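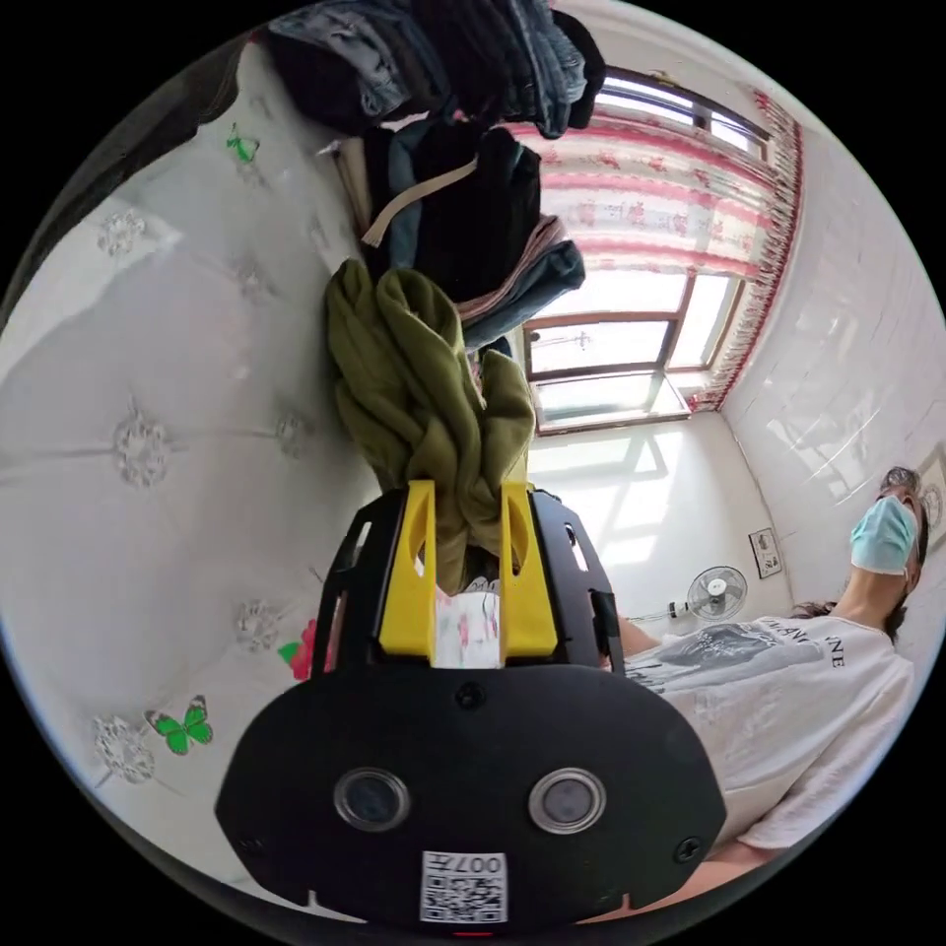
Brellix started as a complaint. Ieva Toom and I had spent most of the spring term trying to train a clothes-handling policy, and we kept losing evenings to bad demonstrations: files where the gripper closed on nothing, files where tracking had drifted, files where two garments came up together and the label said one. So for our project we wrote the software that sits between recording and training, and it has been the most fun either of us has had on this course!

The job sounds small. Take a demonstration made with a hand-held gripper, decide whether it can be trusted, and cut it into pieces a policy can learn from (approach, pinch, lift, move, release). Clothes make this hard, because cloth folds over itself and there is no fixed shape to match against. A jumper on a pile of jeans can look much the same before and after you grab it.

Our first version used finger width alone. If the fingers stopped closing early, we called it a grasp. This works nicely for thick things like denim and fails badly for a thin T-shirt, where the fingers close nearly all the way whether they have caught something or missed. Ieva's fix was to look at the pictures as well: she compares the patch between the fingertips with the background motion, and if the patch moves with the gripper while everything behind it slides past, something is being held. Simple, and lovely to watch once it is drawn on screen.

2,000 demonstrations went through the full checker in July, and 1,364 came out clean.

1 shares 0 comments
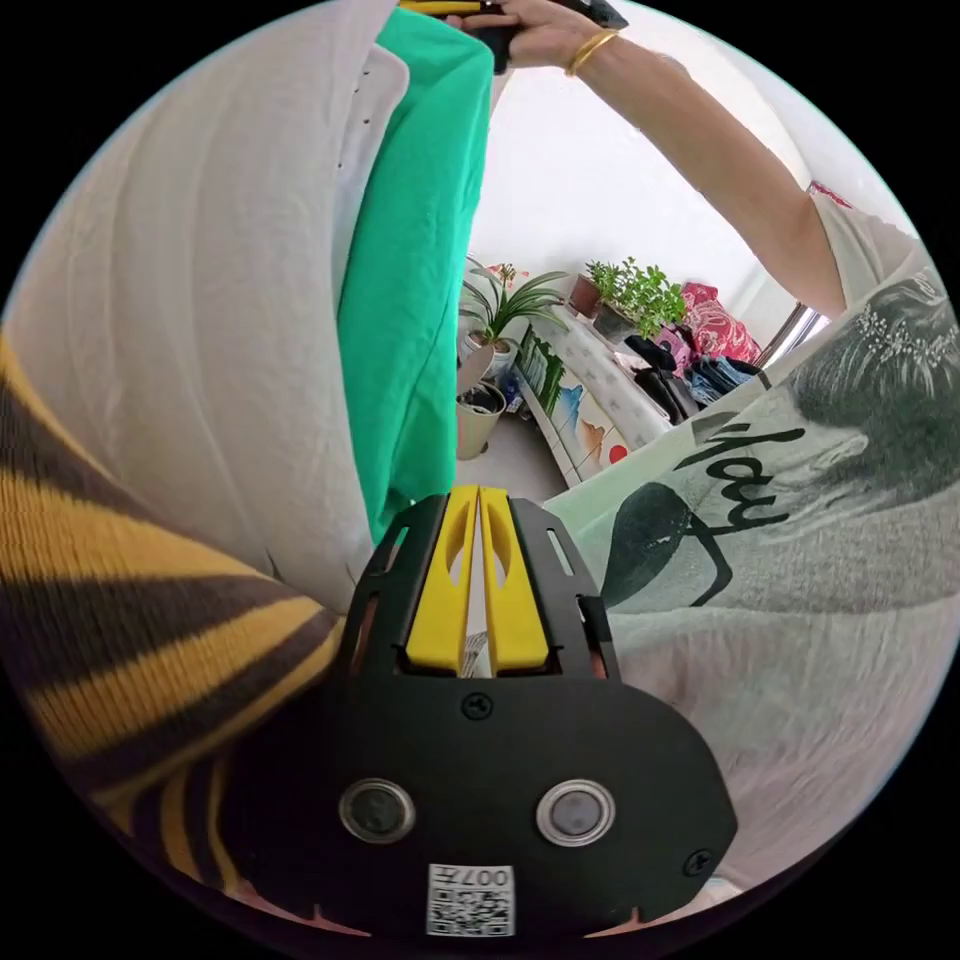
Student Project Reports, Issue 6, p. 150

Most of the rejected files failed on tracking. When a big piece of fabric swings close to the lens it hides the room, and the position estimate has very little left to hold on to. We now score each stretch by how much steady background is in view and throw away only the weak part, so a long file with one bad patch can still be saved. Alcides Nogueira, our supervisor, pushed us to keep the score in the output instead of a plain yes or no, and he was right, as it lets the training code weight doubtful stretches lower.

Still to do: the release step. Letting go of cloth is slow and messy, and our cut point is often late by over half a second. Ieva wants to try a small learned model for it, and I would like to try plain rules first. The code is in the Brellix folder on the course server, with a short read-me on running the checker.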